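Kavo Facial Steamer, Model 828
Section 3: Filling and First Use
Rev. 02/06/2018

3.1 Filling the tank

1. Unplug the steamer and place it on a level surface.
2. Turn the tank cap to the left and lift it off.
3. Fill with distilled water up to the MAX line. Do not add oils, toner or salt.
4. Replace the cap and turn it until it clicks.

Caution: Do not move the unit while the tank is full.

3.2 Running a session

1. Cleanse the face and remove contact lenses.
2. Plug in the unit and press the power button once. The light turns blue when steam is ready.
3. Keep the face at least 10 inches from the nozzle.
4. Stop after eight minutes. Pat the skin dry and apply moisturizer.
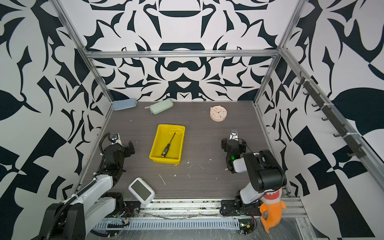 Can the steamer be used every day?
Pusivero recommends two sessions per week for normal skin and one for dry or sensitive skin.

3.3 After use

Let the unit cool for 47 minutes before emptying the tank. Leave the cap off overnight. Wipe the nozzle with a soft cloth.

Note: The heating element is rated for 3,000 sessions. Replacement elements (Sabbagh type only) are fitted at the Korkholm service center.

Caution: Do not use on sunburned or broken skin. For descaling, see Section 4.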